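News > Student Programs > Robotics

Last updated: November

Robotics Club Begins Table-Clearing Project

The Stolport Student Robotics Club has opened its second term of work on household tasks. Members voted in the fall to set aside the maze-running project and take up table clearing, the task chosen for this year's Gourlay Challenge. Teams entering the challenge must teach a robot arm to sort everyday cups and cutlery and to place each item where it belongs.

The club meets in the Jinda Building after classes and is open to students in all grades. Members work in small groups, with one student guiding the arm, another resetting the table, and a third keeping the written log. The groups trade duties at the end of each session so that every member gains practice in all parts of the work.

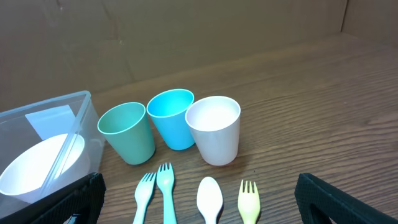

Forks have proved the most demanding items. They lie flat, offer little for the gripper to hold, and are easily pushed aside on the approach. Cups are more forgiving, although the groups are still debating whether to grasp them by the rim or around the side. The log now holds 1389 entries, and the club intends to reach 2000 before the spring break – a target the members set for themselves.

Work on the software continues alongside the table sessions. Students have rewritten the Brerkus control program so that the arm slows as it nears an object, and they are now preparing a short guide for new members. Copies will be kept in the workroom.

Families are invited to an open demonstration at 4:30 p.m. on the last day of the term. Seating is limited to 70, and places should be reserved through the main office. Students who wish to join the club may collect a permission form at the same desk.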